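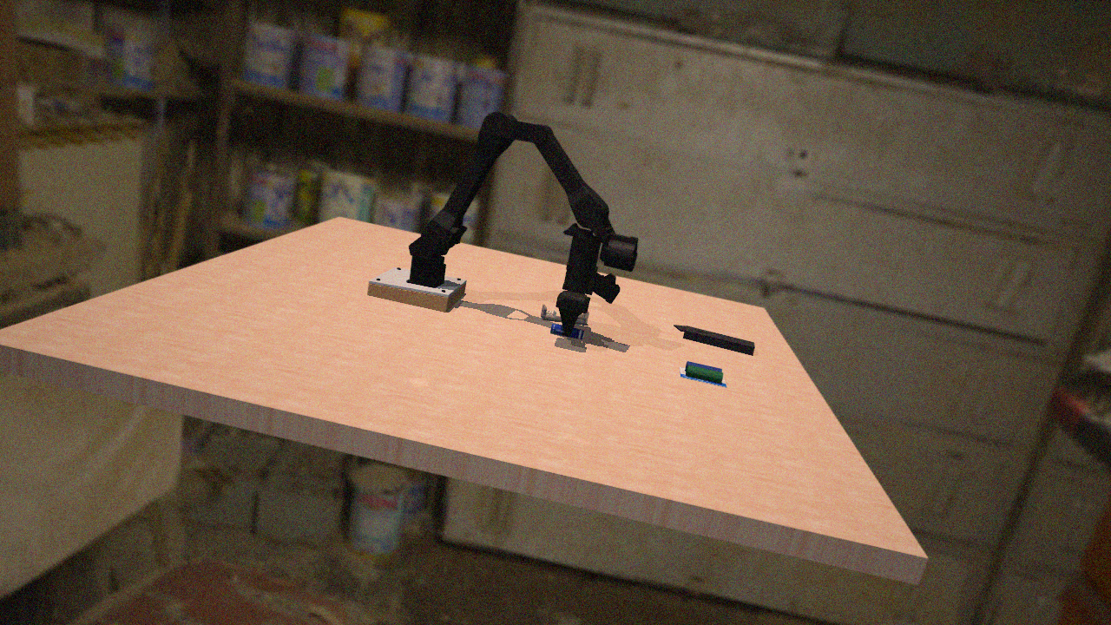
*Nigam sim, arm with the gripper down over the small blue part. Green/blue block and the long black bar off to the right.*

**Prullow, Flultton site – parts bench working group**
February meeting, upstairs room, start 2:30 pm

Present: Chun-hung Sin (chair, also minutes), bench leads for early and late shift, maintenance, stores, HR, union rep, Cukano (by phone, line dropped twice)
Apologies: dispatch, payroll

Typed up fast, corrections to me before they go on the board please. – CHS

**1. Last minutes**

Agreed, with one fix. Item 4 said the late shift "accepted" the new break pattern. Late shift lead says they heard it, didn't accept it. Changed to "was told of". Break pattern comes back under item 6.

Matters arising: new bench lights ordered, not here. Lockers – no movement. The sign on the side door is still wrong.

**2. Where Nigam is at**

CHS went over the plan again for people who missed January. One arm, on one bench, doing small part sorting for the kit trays. Packing, returns and anything that needs a judgment on damage stay with people. All work so far is in simulation, no arm on site yet. Cukano still building the scenes and running pick and place in them.

Cukano gave a short update. Small parts library now has 151 part shapes in it. Flat parts are the slow ones, the fingers come down close to the table and there isn't much to get hold of. Next round they want to vary where the parts land, as the early runs had everything too neatly set out.

Early shift lead asked who picked the parts for the library. Answer was that stores sent a list. Stores said the list was the top movers from last year and half of them have changed packaging. Nobody from the benches was asked. Agreed that's a gap. Bench leads to go through the list and mark what is really handled day to day.

Union rep asked for it to be minuted that "sorting" isn't a small part of the job, it's where new starters learn the parts. Minuted.

**ACTION:** bench leads – mark up parts list, back to stores before next meeting
**ACTION:** stores – send Cukano current packaging for anything changed

**3. Jobs and hours**

Long item. Main points only.

HR read out the statement from head office: no one loses their job from the parts bench on account of the trial, for the length of the trial. Union rep asked what happens the day after the trial ends. HR doesn't have that in writing. Union rep wants it in writing before an arm gets bolted to anything. HR will take it up.

Hours. Sorting takes up most of the first part of the early shift, and 3 people are rostered to it now. Proposal on the table is that one stays with the arm (loading, clearing, checking trays) and two move over to kit build. Early lead says kit build is heavier on the back and on the wrists, and two of the regular sorters are on sorting for exactly that reason. CHS had not known that. HR says there should be a note on file. There isn't, or it's not been found.

Agreed no moves get planned by name until occupational health has talked to both people. Also agreed that moves should be asked for first, then rostered.

Late shift lead raised the other end of it. If trays come off the bench faster in the morning then late shift gets a bigger pile to pack with the same people. No one had worked that through. CHS to draw up what a normal day looks like on both shifts with sorting done earlier. Doesn't need to be pretty.

Some talk about overtime. Several people count on the catch-up hours at month end. If the backlog goes the overtime goes, and for them that's a pay cut whatever head office calls it. HR accepted the point, has no answer today.

**ACTION:** HR – written position on after the trial
**ACTION:** HR – occupational health appointments, both sorters, in work time
**ACTION:** CHS – day plan for both shifts

**4. Bench layout and walkways**
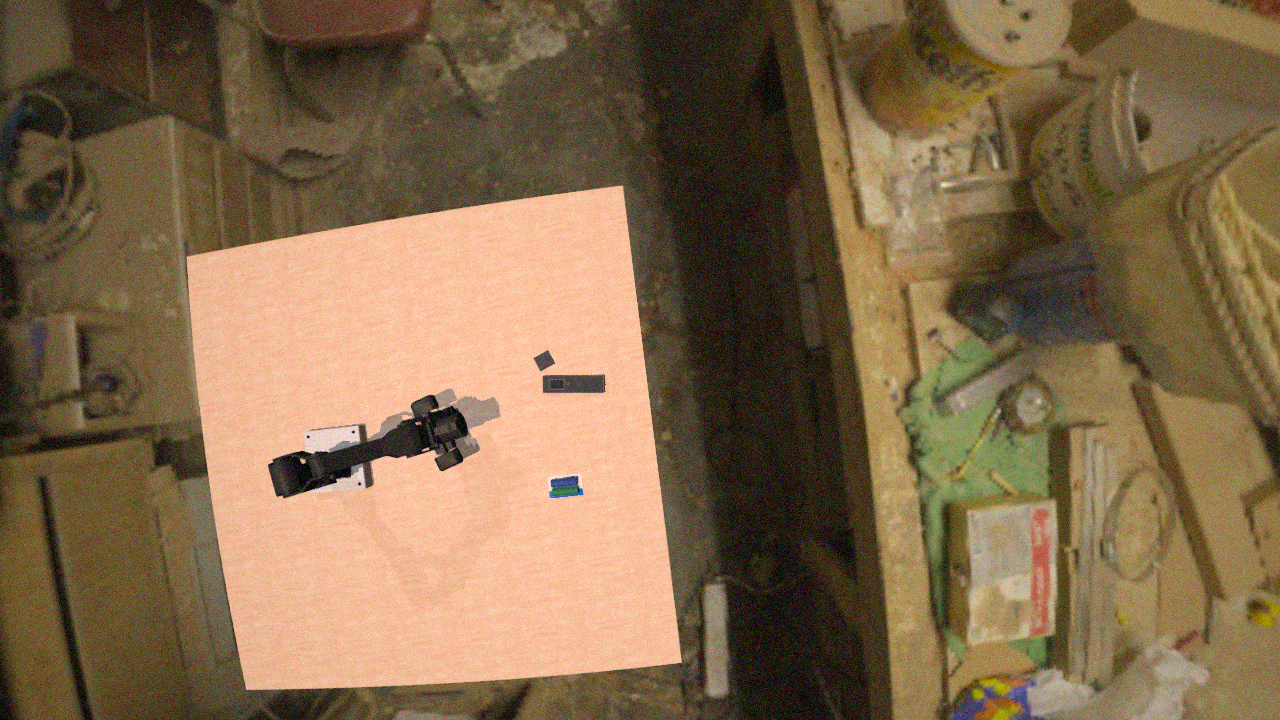

Layout got most of the questions from maintenance and the union rep. Current drawing puts the arm bench in the middle of the bay with the long side bench where it is now, and the gap between is the way people get to the tape and the scrap bins. Maintenance wants that gap kept clear and marked. In the sim view from above there's a power strip lying on the floor just below the table, and coiled cable over on the far left, and maintenance said that's the bit not to copy. Power to come down from overhead or under a ramp cover. The long workbench on the right has a bucket, a tape measure, a cardboard box and a cloth or bag on it among other things, which got a laugh for being true to life, but late lead made the fair point that people will put things down wherever there's a flat surface, and that includes the arm's table. Needs a shelf within reach that isn't the arm's table.

Reach. With the arm stretched out flat as in that view it covers a good stretch of the table, parts are out past the gripper to the right. Question from early lead – which side does the person stand on? Cukano said the far side from the parts. Early lead said then you can't see the tray. Back to Cukano to redraw with the loader's position marked, standing AND on the high stool, as one of the team sits.

Guarding. Cukano proposes a light barrier on the open sides, arm stops when anyone's hand goes in. Maintenance asked how it restarts. Should be a button press by the person at the bench, never on its own. Everyone agreed. Union rep wants the stop button reachable with either hand and from sitting.

Lighting – the sim room is dim and so is our bay, so no complaints about realism there. Maintenance says the bench lights need to be in before the arm comes, for the people as much as for the cameras.

**ACTION:** maintenance – overhead power quote, floor marking
**ACTION:** Cukano – redraw with standing and seated positions, shelf, both stop buttons

**5. Training**

Plan is for two people per shift to be trained first, picked from whoever puts their name down. Cukano course is one full day plus time on the bench. Early lead asked if it's paid at the normal rate. Yes. Asked if it comes with a grade change. HR: not decided. Late lead said no one will put their name down for more responsability at the same money, and she wouldn't either.

Proposal from union rep: trial allowance for trained operators, reviewed at the end. HR to cost it. CHS supports, noted as own view and not the company's.

Language: several on the late shift read English slowly, course notes need to be short and with pictures. Cukano said fine, they'll use stills from the sim for the loading steps. Early lead asked for our part names on them and not the codes. Nobody on the bench says the codes.

New starters. Came back to the point under item 2. If the arm sorts, how does a new person learn to tell one bracket from another? Idea from early lead – every new starter does 40 hours of hand sorting before they go near the arm or kit build. Liked by most. Stores worried about where the work for that comes from. Could be the returns bin, it's always full. To try on paper first.

**ACTION:** HR – cost allowance
**ACTION:** early lead + stores – one page on hand sorting for new starters

**6. Monitoring and break pattern**

Union rep asked what gets recorded. Cukano said the arm logs its own picks, misses and stops. Stops are logged with the time, and there's the problem: one person per shift at the bench means a stop time is as good as a name. Agreed stop logs are for fixing the arm and don't go to supervisors or into reviews. Needs to be in the same letter as the jobs statement.

Any camera over the table looks at the table only. Cukano confirmed that is possible, will mark the camera view on the redraw.

Breaks. The arm doesn't need one but the loader does. Current idea was to run the arm through break with full feeders. Late lead: then whoever comes back from break gets a heap of trays and an alarm. Agreed arm pauses with the break for the trial. Late shift's objection to the new break pattern stands, goes to site manager with the reasons attached.

Also: pace. Cukano can set it. Early lead wants the person at the bench to be able to slow it, without asking. Cukano says yes technically. Site manager to say yes or no.

**ACTION:** CHS – site manager re pace control and break pattern
**ACTION:** HR – logging wording into letter

**7. AOB**

- Union rep asked if the benches can see the sim running before the next meeting. Cukano happy to. CHS to book the canteen screen, 30 minutes at shift overlap so both lots can come, paid time.
- Microwave. Reported again.
- Suggestion box has notes in it about Nigam, mostly unsigned. CHS will read them out next time, all of them, unless the writer asks not.
- Stores want the bay swept before maintenance does the floor marking. Early shift says it's late shift's week. Late shift says it isnt. Lead to lead.

Closed 4:10 pm. Next one in March, same room, time to be confirmed once the rosters are up.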